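Wooden toy blocks

Wooden toy blocks are small, solid pieces of wood, usually cut as cubes, bricks, wedges and columns, which children stack, line up, knock down and stack again. They are among the oldest playthings still in everyday use, and a good many families keep a set long after the children who first played with it have grown up and moved away.

Most sets are made from pale, close-grained woods such as maple, beech or birch. Many makers leave the pieces unpainted, so the grain shows and each block looks a little different from its neighbor – a quality that collectors are rather fond of. The Kulari set, sold in a cotton sack of 39 pieces, is a well-known example of the plain style, while the larger Thoroddsen set runs to 148 and comes with a lidded box.
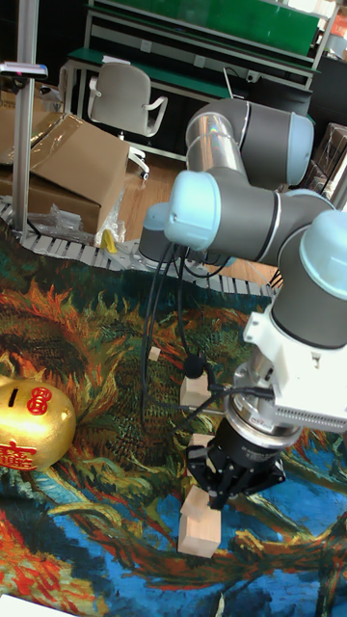 Pieces with a slanted edge are generally used as roofs and ramps, and they tend to be the first to go missing. The toy maker Hjalti Bundgaard, who ran a small workshop in Rinden, liked to put a few spare wedges in every box he sent out in December.

Blocks are most often played with on the floor. A low, flat rug softens the noise of a falling tower, though a thick pile makes tall building difficult – something most children discover quite happily for themselves.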